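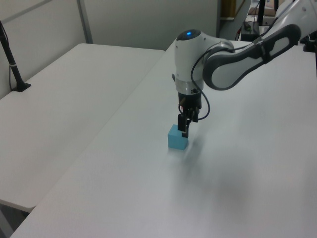

Zenent Tabletop Arm Kit – Site Inspection Checklist and Comments
Unit on trial at the Pimentel workshop
Date of inspection: Tuesday, May 1, 2018
Supplier: Grummont
Result: Accepted for continued trial, two items to follow up

A few words before the list. We have had the Zenent kit on loan since December, and everyone who has used it has been kind enough to pass along notes, so the comments are longer than the form really allows for. Please read them all the same! The checkmarks tell you whether an item passed, but the comments are where you will find the things you will want to know on your own first morning with it.

Section A. Mounting and tables

A1. Arm base bolted down, no movement when pushed by hand
Pass.
Comment: Solid as you could wish. We gave it a good firm push from each side with the power off. The bolts were last tightened after the first 300 hours, and Grummont asks for the next check at 1,000.

A2. Work table level and steady
Pass.
Comment: The long white table is a pleasure to work at, and the matte top does not throw glare back at you. It had a slight rock in it when it was first set up, cured by a half turn on one foot.

A3. Gap between the two tables checked for trapping hazard
Pass with comment.
Comment: The second table sits a little lower than the first, and there is a narrow gap between them. The arm's travel limit stops well short of it, so nothing can be squeezed there, but small parts do like to roll that way. If one goes down the gap, press stop before you reach for it. I know it feels silly for the sake of one little block, but please do it every time.

A4. Pole stand on the side table stable, foot flat on the surface
Pass.
Comment: Light enough to be knocked over by a sleeve, so walk around it if you can.

Section B. Cables

B1. Wrist cable free of kinks, cuts and rubbing
Pass.
Comment: The thin black cable loops out from the side of the wrist and swings down beside the gripper before it goes back up to the arm. I was a bit worried about that loop when I first saw it, and I ran the wrist through its full turn at slow speed to watch what it did. It cleared the fingers every time. Do look at it again whenever the gripper has been taken off and put back, as it is easy to leave the loop too long.

B2. Stand cable secured to pole
Pass.
Comment: Held by a small white band partway up. One more band lower down would be nice.

B3. Wiring behind the arm tidy and out of reach of the moving parts
Follow up.
Comment: Out of reach, yes. Tidy, no. The equipment area behind the arm has grown crowded, and it wants a quiet afternoon and a bag of cable ties.

Section C. Gripper and handling

C1. Fingers seated and screws tight
Pass.

C2. Grip force set for the part in use
Pass.
Comment: We used the small pale blue blocks for the test, set to the lowest force. They are foam-like little things and will show a dent if you overdo it, so they make good honest test pieces. Look the block over after each run and set it aside if it is marked.

C3. Sixty-cycle pick and place test, 60 of 60 completed
Pass.
Comment: No drops. I stood by for the whole run with a cup of tea – behind the line, of course.

Section D. Stops and signals

D1. Emergency stop halts the arm from any position
Pass.
Comment: Tried high, low and at full reach.

D2. Indicator light on the wrist visible from the operator's place
Pass.
Comment: The little blue light is easy to see from the front. From the far end of the table the arm can hide it, so newcomers should be shown where to stand.

D3. Printed instructions kept with the unit
Follow up.
Comment: We have the Zurkar controller booklet but the pages on resetting after a stop are missing. Grummont has promised a fresh copy.

Next full inspection at 2,000 hours, or sooner if the arm is moved to another table. Items B3 and D3 to be closed before the kit is offered to the evening group.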